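Bench notes, maple board and the sorter blocks

Posted in April by Aiguo Gu | Workshop notebook

We use cookies to remember your settings and count visits. By continuing to read you accept this. Manage preferences.

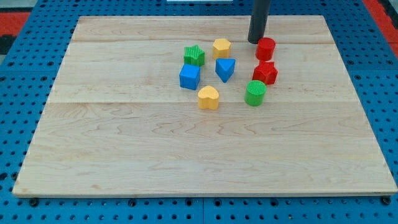 Maple board on the blue perforated platform, sorter blocks up at the far end.

Started at 6 and had the place to myself until the Cotero people came in for their stock. Writing this down now while I still disagree with everyone about it.

The question was whether the maple board is good enough to be the standard surface for checking the shape blocks, or whether we go back to the painted one. Pickering says maple. The sheet from Vorel that came with the board says maple too, but they sell maple, so I give that the weight it deserves. My own feeling going in was that a glued-up board made of several long planks is going to move on us by summer and we will all be standing over it with a straightedge wondering what happened.

So, the straightedge. Laid it across the seams in a few places near the front edge, then the middle, then diagonally. I could not get the thin feeler under it anywhere. Fine. It is flat today. It is April and the heat is still on in here. I am writing "flat" in the log with the month next to it and I want the same check done in August before anyone quotes me.

The seams show clearly but I can't feel them with a fingernail, which is better than the last board, where a block would catch on one joint and tip if you slid it slowly. I slid the blue cube across every seam in both directions. No catch. Slid the pentagon across, same. The heart is no good for this test. It has those two round lobes and it swings around its own weight, so you end up testing your finger.

The grain is pale, with some thin brown and reddish streaks. Pickering's note says the streaks "do not interfere with reading the outlines." I'd like to know who read the outlines and in what light. Under the bench lights I had no trouble with any of the blue or the green. The red was fine. The yellow is the one I don't trust. Yellow on pale maple is a poor match, and late in the day with the window light coming in low I had to look twice for where the edge of the heart stopped. If we are going to pencil around these things to get an outline, the yellow ones will be the sloppy ones. I would bet lunch on it.

Outlines

Did the pencil test anyway. Hard pencil, traced each shape twice, blocks lifted and set back between. I was looking at how far apart the two lines came out.

Cube: lines on top of each other. No surprise.
Triangle: good on the sides, a bit of wander at the points.
Pentagon: good, in spite of what I said about yellow.
Heart: bad in the notch. The pencil doesn't get in there. This is the shape's fault and has nothing to do with the board.
Stars: bad in every inside corner, same reason.
Cylinders: fine if you hold them down. They want to turn under the pencil.

So I owe somebody half a lunch. The pentagon traced as well as the cube did. I still think a tired person would do worse with it.

The pencil came off with a damp cloth and then a dry one, but you can see where it was if you get your head down to the surface. Vorel's sheet says the finish is "easily cleaned." Easily, yes. Completely, no. After 6 rounds of tracing in the same spot I think we would have a permanent gray patch. If people want to trace, put paper down.

The ribs

I complained last time about the texture on the block tops and got told it was decorative. Look at the green cylinder. The top is finely ribbed all over. The green star has ridges too, top and sides. That makes a difference to how they sit if somebody puts them top down, and people do. On the maple, ribs down, the green cylinder slid noticeably easier than it did on its other end. I did this by tilting a scrap offcut from the same supplier with a ruler stacked under one end, so don't ask me for a coefficient. I only say that it went sooner, every time, and I tried it enough times to get bored.

Pickering's sheet lists one sliding value for the whole set. One value! For stars, cylinders and a heart. I don't know where it came from and I don't believe it. My guess is they did the cube and went home.

The platform

Less to complain about. The board sits flat on the blue platform and doesn't rock when I lean on the corners. I put 900 grams in bags on the near left corner, then near right, and there was nothing to see at the opposite corner either time. The dark round fasteners along the front of the platform were all snug. I put a dab of paint marker on each so we can tell later if they have turned.

What I don't like is that nothing stops the board from sliding if someone bumps it hard from the side. Its own weight is doing the work, as far as I could find. We have had this talk before about the painted board, and everybody agreed it was a problem, and then it was left alone until it got knocked on a Sunday and we lost the layout. There are rows and rows of holes right there. Two pegs and a stop block. I will make them myself if it comes to that.

Layout

The blocks were bunched up toward the back when I did the notes on spacing, with most of the board bare in front of them. I know the thinking is to keep the front free for setting things down. I am not convinced we need that much of it. With the pieces this close together, reaching for the triangle means your knuckles are near the pentagon, and I nudged the pentagon more than once by hand. I would spread them out at least to the middle of the board and see if anybody misses the space.

The counter-argument, which I will put down in fairness, is that bunching them makes you careful. I've heard this from people in the Trelville shop. I think it makes you slow and then careless.

Also the triangle. On edge, point toward you, it looks settled, but it doesn't take much of a tap to put it over. If it is going to be part of the regular set-up we should agree on which way it rests, and write it on the card. At present the card says "triangle, blue" and that is the whole entry.

Where I come down

The maple stays for now. I was ready to send it back and I can't find grounds to. It is flatter than the painted one, it is easier on the blocks and it doesn't glare. I am still not signing the line on the Pickering form that says "suitable for all conditions" as I have seen it in one condition, in one month, in one room.

To do:

- stop block and pegs
- August flatness check, same straightedge, same places
- roll of plain paper for tracing
- ask Pickering which block the sliding value came from
- rewrite the card, with resting positions
- repeat the slide test with the red cylinder, which I skipped

Left the offcut and the ruler on the side shelf. Please don't tidy them away until I've done the red one.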